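Flondale Board Notes
README for the processor seating set
Last edited January 5, 2020

What this is

Flondale Board Notes is a set of pictures and written notes about desktop and workstation motherboards, kept by Rurora. This part of it covers one small job: getting a processor into its socket and closing the hardware over it. Other parts cover memory, coin cells and heatsinks. They have their own README files and can be used without this one.

The notes started as a parts list for people who refurbish office computers. The pictures came later, when it became clear that a written part name doesn't help much if you have never seen the part next to the others.

Contents

boards.txt — one line per board, with the maker if it is printed on the board
sockets.txt — notes on the socket, the load plate and the lever
marks.txt — printed marks on the boards, such as logos and triangles
pictures — 3000 pictures, in folders by board
checked.txt — the 400 pictures that have been gone over by two readers

The folder names Kong and Evance are just shelf names. They say which shelf the board came off and nothing about the maker or the model. Please don't sort by them.

Words we use

Socket: the square area that takes the processor. All the sockets in this set are the kind with the pins in the socket and flat pads on the processor.

Retention frame: the metal hardware fixed around the socket. In the older notes this is sometimes called the bracket. Both words mean the same part.

Load plate: the hinged metal window that comes down over the edges of the processor. "Open" means it is swung up away from the socket. If it is partly up we still write "open."

Lever: the thin metal arm beside the socket that locks the load plate.

Lid: the metal top of the processor, also called the heat spreader. The colored border you can see around it is the substrate.

Slots: memory slots. We write "bank" for a group of them side by side. Some boards have a bank on one side of the socket and some have one on each side.

How the notes were written

Each picture gets a short note on the state of the socket (empty, filled, can't tell) and the state of the load plate (open, closed, can't tell). "Can't tell" is used freely. A note never guesses the processor model from its shape. If the writing on the lid can't be read, the model field stays blank, and that is true for most of the set.

Residue on a lid is noted as "residue" with no further detail. We don't try to say whether it is old paste or something else, and we don't say how long it has been there.

Colors are written in everyday words. Green and teal were a problem in October, when two readers had used different words for the same substrates. We now accept green, teal or blue-green for those parts, and searches should look for all of them.

Samples

Two with the processor by an open socket, and one, the middle picture, with a processor in the frame and residue on its lid.

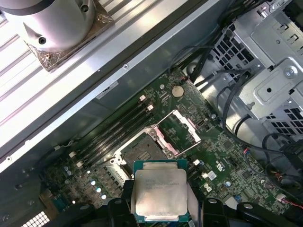
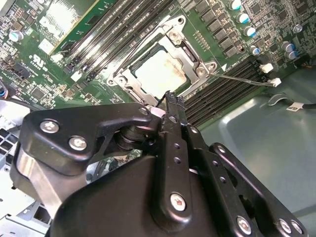
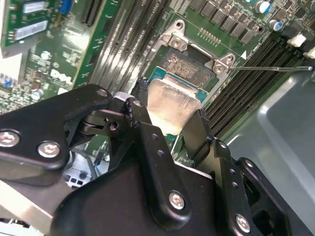

Known problems

The pins in an empty socket are very small in most pictures. The set is no good for finding bent pins, and we have had to turn down a couple of requests to use it that way. A bent pin needs a magnifier and a light held low from the side.

Capacitors, chokes and other small parts near the socket are not noted unless they are damaged. Somebody may add them later.

The wording in sockets.txt is uneven. The first 10 entries were written before we settled on the terms in the list above, and they mix up "frame" and "plate" in places. They are marked with a star. I have left them alone for now — changing them would break the line numbers that boards.txt points to.

Handling the boards

If you borrow boards from the Flondale shelves to add your own pictures, hold the processor by its edges and keep your fingers off the pads. Don't set it lid up on a bare bench. Keep the plastic cover with the board if it has one, and put it back on an empty socket before the board goes into its bag. Boards go back on the shelf they came from, with the tag facing out.

Changes

Version 2 adds marks.txt and drops the old field for screw type, which hardly anyone filled in. Folder names have not changed. Notes made against the first version will still open, but the screw field will be skipped.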